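Re: [willolum-list] Cast credits for Poltden, and what to do about the drama discs
Posted by the credits maintainer, July, 21:40

> I have gone through the Poltden entries as asked and I don't think they can be
> merged as they stand. The broadcast version lists one voice for the ferryman
> in all episodes, the Azar stream lists two, and the drama disc lists the
> second one only. Our index has all three as separate roles, so the same
> character comes up three times on the search page.
>
> Also, the title card font has been read wrongly in at least a few places.
> Somebody has typed the chapter name of episode 4 as "Vnder" something and it
> has been copied through to the disc entry.
>
> Do we want one role with several credits, or several roles with a link
> between them? I can do either but I don't want to do it twice.

One role with several credits. The long version follows, as the same question will come up for Preken as soon as the second set of discs is out.

1. What counts as a role

A role is a character in a work. It is not a line in a credit roll. The index was started when almost everything we entered had one source, so the two were the same in practice and the table was built that way. There are now 1071 credit lines in the Poltden and Preken groups together, and they belong to 825 roles. The difference is made up of stream versions, discs, recap episodes and stage readings.

For each role, keep a single record with the character's name as given on the official cast page. Attach each credit line to it with four fields: source, episode or track, performer as credited, and the date we checked it. If a performer changed between the broadcast and the stream, both lines stay. The earlier one is not "wrong" and should not be marked as superseded.

The ferryman is a good test of this. All 12 broadcast episodes have one name. Azar carries a re-recorded version of the last two, and the second performer appears there and on the disc. That is one role and three lines. The search page will show the role once and fold the lines beneath it.

2. Lettering and title cards

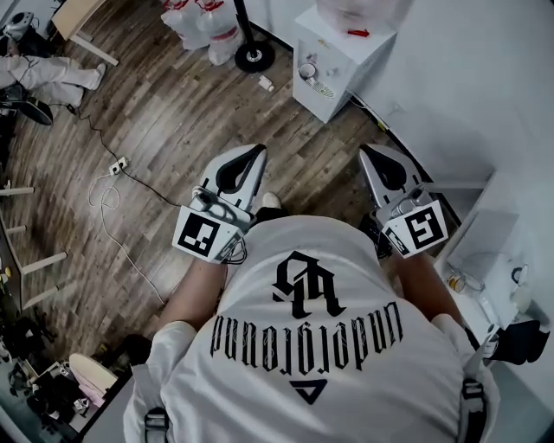

Chapter names in Poltden are set in blackletter with heavy ornament, and most of our errors in that group come from people reading them off a paused video. A capital U gets entered as a V, a long run of upright strokes loses a letter, and then the error is copied from one entry to the next. Ordinary words mostly survive this. The curved "underground" on the white T-shirt is upside down and has fine lines across some of the print, and it can still be read, as it is a word we already know. The large angular monogram on the same shirt is another matter, and I would not want to see a guess at its letters in a text field. The same applies to the house crests on the Poltden cards. Enter "crest" and leave it there.

Where a chapter name is also printed in the disc booklet in plain type, use the booklet and give it as the source. Where it is not, use the stream's own episode list, and only then the card. If the card is all there is, tick the "read from card" box. I have corrected the "Vnder" entry and its copy. There may be others in the Preken group, which I have not checked.

3. Names of performers

Enter the name as credited in that source, in the order in which it is credited. The person record holds the preferred form. Please stop correcting credit lines to match the person record - it removes the one piece of information the line was there to hold. This matters most for performers who changed agency and altered the spelling of a stage name at the same time, where the spelling is often the only clue to when a track was recorded.

Group credits ("children of the village", "guards") are entered as one line with the performers listed in order. Do not split them into Guard A, Guard B and so on unless the source does.

4. Drama discs

Discs have been a problem from the start. A track can have a cast of its own, a narrator who is not in the series at all, and a bonus talk at the end in which the performers speak as themselves. The talk is not a role. It goes under "appearances" with the track number. Roughly half of the Preken disc entries have it the wrong way round, which is why several performers appear to have played a character with their own name.

Limited discs sold at events are treated like any other disc provided someone on the list has the booklet to hand. A shop listing alone is not enough. Shop listings for the first Preken disc gave a cast of five, and the booklet gives seven.

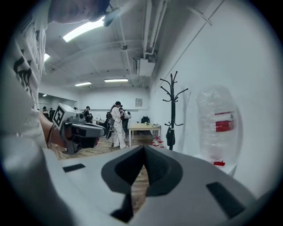 5. Order of work

The merge will be done in this order:

a. Freeze the Poltden group. No edits after that until I post to say it is open again.
b. Export the credit lines and give each a role number by hand.
c. Run the import on the test copy and compare the totals. They must still come to 1071 lines over both groups. If they don't, nothing goes live.
d. Move Poltden over, leave it for a week, then do Preken.

The export tool stops without warning at 2000 rows. We are well under that for these two groups, but anyone who wants to try the same thing on the older series should split the export by year first.

Old page addresses will redirect to the merged role. Links into a particular credit line will break. I looked at keeping them and it needs a second lookup table, which I do not want to maintain.

Replies to the list please, not to me. If you hold a Poltden booklet and are willing to check spellings against it, say which printing you have. The first printing has an errata slip and the second does not need one.

Comments on this post (4)

- I have the second printing of the booklet and can do discs one and two. Scans are not possible but I can type up the cast pages.

- What happens to unnamed roles on the Azar stream where the credit is only in the subtitle track? At present these are under "other".
 
- Leave them under "other" for now. The subtitle credits differ between regions and need a source field of their own. - maintainer

- Point 3 contradicts the help page, which still says to use the preferred form everywhere. Could the help page be changed before the freeze? I have been following it for two years.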